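Is a rod tool enough, or do I need a proper gripper?

Setting up a small arm for pushing and sorting coloured blocks. The Momard two-finger gripper is $841 and the plain Kestholm rod is $54. The Momard page claims it is "faster in every task", with no test behind it that I can find. Has anyone run both? 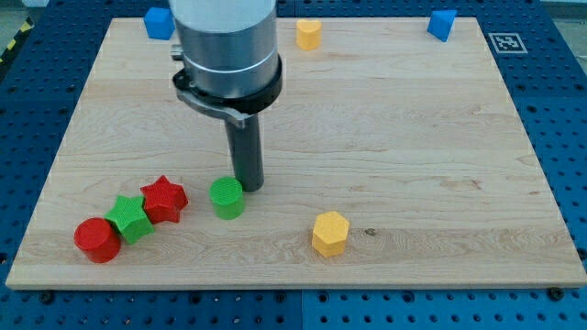 Posted by gandora_bench, 2/4/21

I'd be wary of that claim too. We use a straight rod with a rounded tip, pointing down over a maple board, and push the blocks about from above. Cylinders and stars end up bunched together easily enough, and a gripper would need room for its fingers on both sides. What the rod can't do is lift or stack, so if that's on your list, stop here. I also wouldn't trust anyone's speed figures, mine included. I got through some 219 pushes before I was happy with the tip height, and changing the board colour meant redoing the camera settings.

Posted by petersen_fan

Get the gripper. You'll want it later anyway.

Posted by oldservo

"Later" is how I came to own 4 grippers. Check what your controller supports first. My Petersen one would talk to the Momard only through an adaptor that wasn't mentioned anywhere in the listing. Start with the rod and see what you really can't do with it.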